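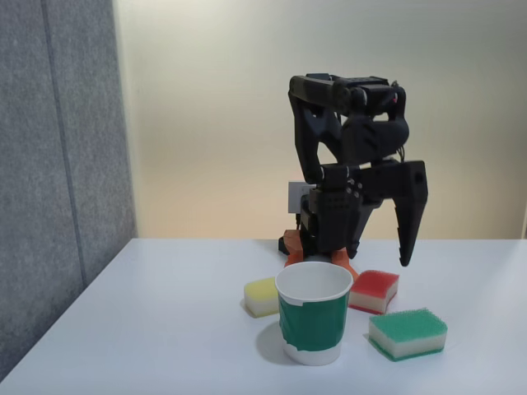
January 2020
by Mircea Crăciun

Club night again, and I'm still buzzing! Liviu Sima and I had the arm to ourselves for most of the evening, so we got to work on the cup task properly – sponges on the table, cup in the middle, gripper coming in from above. I'd been dreaming about this all through the bus ride from Ploltach.

Liviu rewrote the wrist moves so the jaws come down straighter. I'm in charge of the waypoints, and I've now got 33 of them in my notebook, some of them crossed out twice. My favourite bit is still the slow descent, when you hold your breath and watch the tip get closer and closer to the table.

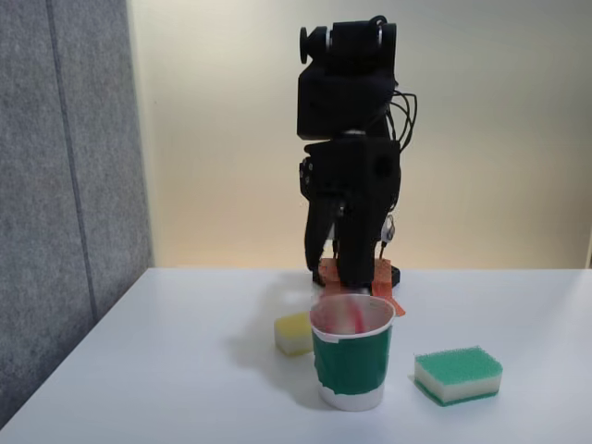

We argued (nicely) over whether the green sponge should go before the yellow one. Liviu says yellow last, and I think he's wrong, but he's won 3 of these arguments already so we'll try it his way first. The Zotesmont meet is in June and there are 8 teams signed up. I want to tidy up the code for the colour order before next time, and ask Bratu if we can borrow their spare power supply.

Home late, cold toast, went straight back to the notebook.

© Mircea Crăciun | Contact | Back to top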